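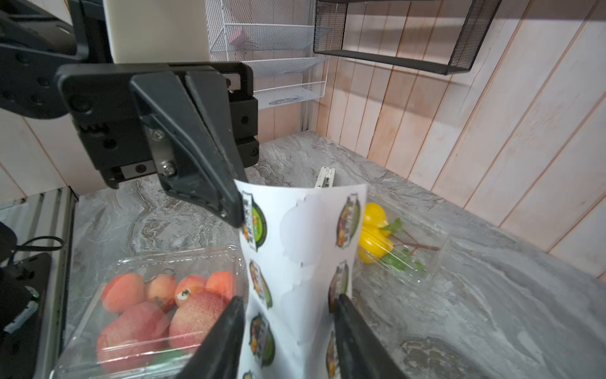

A sheet of fruit labels and a couple of clear boxes on the marble-patterned counter.

About Jarkden

Hi, and welcome! I'm Waltraud Fankhauser, and I run Jarkden, a small fruit shop and packing counter in Nenstead. If you got to this page from a sticker on something you ate, hello, you're the reason I finally sat down and wrote it. People email me to ask who we are and whether there's a real shop behind the label. There is, and you can walk right in.

How I ended up selling fruit

I used to do the books for a produce wholesaler. I was good at it and I was bored stiff. The part of the day I liked was going down to the dock in the morning, when the boxes came in and the drivers let me taste things. One February a whole load of oranges got turned away by a supermarket over marks on the skin, and I bought as much as would fit in my car. I ate them, gave them to my neighbors, made marmalade that didn't set, and sold what was left from a folding table outside the laundromat. I went back the next week with different fruit and then I just kept going back.

The folding table turned into a stall, and the stall turned into the shop we have now at 389 Plumik Road. It used to sell vacuum cleaners, and you can still see where the old sign was bolted up if you stand across the street. It's long and narrow, with the fruit up front and the packing counter in back. I get asked all the time whether the counter is real marble. It's a marble pattern, gray and white, and it wipes down beautifully, so I have no plans to upgrade!

Patricio

Patricio Lozano came in as a customer and complained about my pears. He was right about the pears (picked too early, they were never going to come around) and we got talking, and by the end of it I'd offered him two mornings a week. Now he's my business partner. He does all the buying and he drives the van, and he's much better on the phone with growers than I am. I get nervous and agree to things. Patricio is happy to let a silence go on for as long as it needs to.

I look after the packing, the labels, the orders and this website, so if there's a typo, it's mine.

What we pack

It changes all the time, and that's why you won't find a fixed list anywhere on here. We buy from small orchards and market gardens, mostly within a half day's drive, plus a few importers for the things that won't grow anywhere near us. In summer it's stone fruit, berries and little tomatoes (yes, I sell tomatoes in a fruit shop, and I will keep doing it). Fall is apples, pears, quince and grapes. Winter is when the citrus comes in and I get to be happy for a couple of months.

We pack small boxes because most of our customers live by themselves or with one other person, and they kept telling me the same story about the big bag of peaches that went bad on top of the fridge. A small box of ripe fruit gets eaten. You can always buy two.

I like leaves and stems left on when they come that way. Grocery stores tend to trim everything down, and I understand why, but a bit of green tells you a lot about how long ago something was picked. If the leaf is still perky, you're in good shape. If you want it off, say so at the counter and I'll take it off for you.

About those stickers

I get more mail about the stickers than about the fruit. They're printed for us by Rungrueang, a family print shop a few streets over, and they come on sheets you curl back so the label lifts up at one side. Oval, dark border, green and yellow and orange fruit in the middle. I drew the first version on the back of an invoice, and they very kindly redrew it so the fruit looked like fruit.

Our first order was 848 stickers, and I thought they'd last forever. They were gone before the month was out, partly because I'd been putting one on every single thing in the shop, including the plums, which is a ridiculous thing to do to a plum. These days I go easier. Small fruit might get one sticker in a box, bigger fruit usually gets its own, and berries get nothing at all because, well, you try it.

Peeling them is a knack. If the sheet is flat, you're picking at the edge with a fingernail all morning. Bend it into a good tight curve and the label starts to come away for you. I wipe the fruit with a dry cloth first if it's been in the cooler, as the glue won't hold on a damp skin. Peach fuzz is hopeless and I've made my peace with that.

Kids collect them, which I didn't see coming. There's a door in the back hallway that's pretty much covered. If you come in with a kid, ask for one for the door and they can choose the spot. And please do peel the sticker off before you eat the fruit or put the skins in your compost. It won't break down in there.

The boxes

I'd rather talk about this than have you wonder. We use clear plastic clamshells for soft fruit. I tried cardboard for a whole season and lost a painful amount of apricots, mostly from people stacking things on top in their bags. So what we do is take them back. Rinse them, bring them in, and drop them in the crate by the door. Clean ones without cracks go back to customers who want to fill their own, and the rest go out with our recycling. Apples, pears and citrus are sold loose, and you're welcome to bring any bag you like.

If you know of a box that's clear, sturdy and made of something better, please write to me. I mean it, I've tested a bunch of them and I'd love to test another.

Ordering and picking up

You can order through the website or call the shop at extension 3898 through the Plumik Road switchboard (it's shared with the other stores on our block, so be patient with the hold music). Pickup is in back, through the side door. Delivery is by van inside Nenstead only, with a limit of 3 boxes per stop during peach season, when the van is packed to the roof.

If something in your box isn't good, tell us. Send a photo or just bring it in, and I'll swap it or give you your money back, whichever you prefer. Fruit goes off, and sometimes one gets by me.

Come say hi

I'm usually at the back counter in the mornings. Patricio is usually in the van or on the phone, but he'll stop and talk about pears if you get him started. There's always something cut up on a plate by the register, so have a piece while you look around.

Waltraud

Page last updated 2026-08-24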